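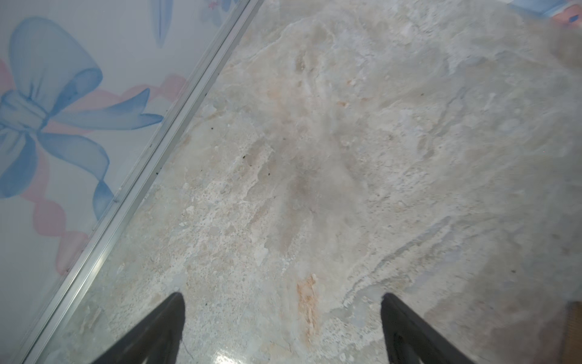 About Noiphan

We fix clocks! Alarm clocks mostly, and mostly the sort that people assume went out with the telephone table: two bells on top, a handle, a key or a knob at the back, and a ring that gets the whole house up. Noiphan is a small shop and workroom run by Lamai Wannasri and Nipon Onsri, and we buy, mend, clean and sell bedside clocks of every age and colour.

Lamai started it. She had a stall at Rillard market for years, selling china and picture frames, and every so often a box of house-clearance bits would have a clock in it. She'd take it home, get it going (or not) and put it back on the stall the next week. People began bringing her theirs. By the time Nipon joined, the china had gone and there were 37 clocks on the kitchen shelves, all set to slightly different times, which made seven in the morning quite an event.

We moved into the old Teveo showroom one February. It has good big windows at the front, a sink that works and enough room for us both to spread out. Nipon does most of the wind-up movements, and he's happiest with a tray of tiny screws and the radio on. Lamai looks after cases, dials and glass, and she's the one to ask about colour. She has a real soft spot for pastels, light blue and cream above all, and will talk about them for as long as you let her.

Everything that comes in gets laid out on the marble-patterned top and looked over before anyone reaches for a screwdriver. Bells, hands, glass, handle, stand. It's our favourite part of the job – you never know what you'll get in a mixed lot, and there's usually a mirror or some other dressing-table thing in among the clocks.
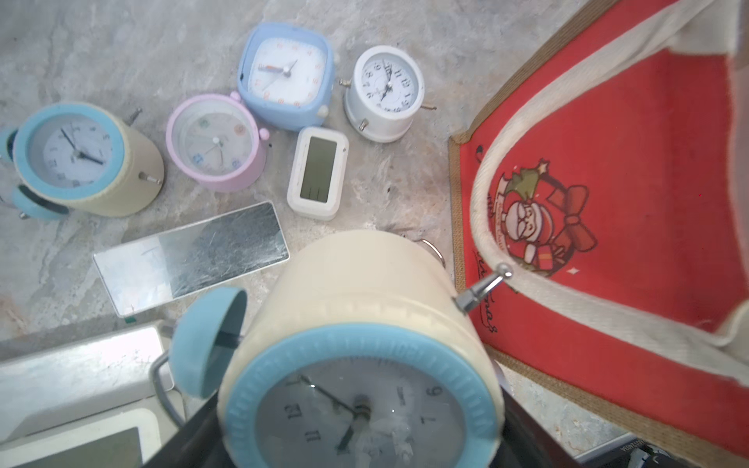 Cream and light blue twin-bell alarm clock, with more clocks behind.

The oldest piece we've had through the door was from 1942, a plain little thing with a dented case, and it's back on its owner's bedside table now. We're just as pleased to see something made last year. If you like it and you wake up to it, we'd like to help you keep it. Battery clocks are welcome too, and so are kitchen timers if you ask nicely.

At the last count we had 151 clocks for sale, from simple travel ones to big noisy bell-toppers. You can pick up any of them, wind them, set them off, compare the rings. Please do! Children are especially good at this.

Repairs take up to 3 weeks, a bit longer if we have to hunt for a part. We always ring you with a price first. We also run a beginners' evening called Arosis, where you bring a clock you don't mind experimenting on and take it to bits with Nipon at your elbow. Tea and biscuits are included, and tools are there to borrow.

Come in and have a look round, or just come in and tell us about the clock your gran had. We love those.

Contact us | © Noiphan | Back to top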